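4.2 Picking Up Soft Toys

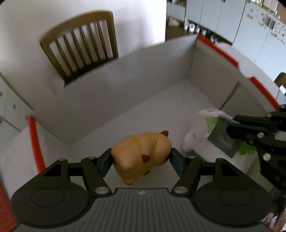

Figure 4. A small plush toy held between the finger pads of the gripper, over the corrugated cardboard box used in the tidying task.

Tidying toys is a chore that most households with children repeat every day, and it is often named as an early candidate for home robots. The work looks simple. The objects are light, they do not break, and they can be put down in almost any position. For these reasons we expected the toy task to be the easiest of the four chores in the study, and we set it up first. It ended up third in the ranking, ahead of folding but behind both table clearing and shelf stocking (Section 4.4).

The grasp in Figure 4 is the kind we wanted the policy to learn. The two jaws close on the body of the toy, and the pads press from either side. Rigid objects of this size give the policy few options, and a poor approach usually fails at once. A plush toy gives way under the fingers, so a poor approach may still lift it a few inches before it slips. Sepúlveda labeled these cases as late drops and kept them apart from missed grasps, where the jaws close on nothing. We follow his labels here.

Demonstrations were collected by hand in a home kitchen, using the same finger pads throughout. Each session ran for 25 minutes. Bang and Woo took turns as demonstrators and were told to work at a normal pace, without correcting a grasp once the jaws had closed. This last rule was hard to keep. People adjust their grip without thinking about it, and in the early sessions both demonstrators reopened the jaws whenever a toy felt loose. We discarded those sessions and started over in November.

The learned policy was then tested on 12 toys, none of which appeared in the demonstrations. It lifted most of them on the first attempt when they lay alone on the floor of the box. Results were worse when toys touched each other or lay against a wall. Near a wall, the outer jaw has little room to get between the toy and the cardboard, and the policy tended to push down on the toy from above. In piles, it often took hold of two toys at once. A person who did this would see it and shake one loose. Our system had no such behavior and counted the attempt as finished.

Thin parts were a second source of trouble. Ears, tails and sewn-in labels are easy to catch with a fingertip, and the policy sometimes closed on them in place of the body. Some of these grasps held long enough to complete the transfer – we scored them as successes, although they would not be acceptable for a worn or well-loved toy. The Rultutico benchmark scores them the same way, and we kept its rule so that our numbers can be compared.

Speed remains the larger gap. A single toy took the robot up to 19 seconds from the start of the approach to release, much of it spent in small corrections above the object. Wi observed that the same corrections appear in the demonstrations, but much shorter. Shortening them in training made the robot faster and also raised the number of late drops, and we did not find a setting that improved both. At the present rate, a parent would clear the box by hand well before the robot was done.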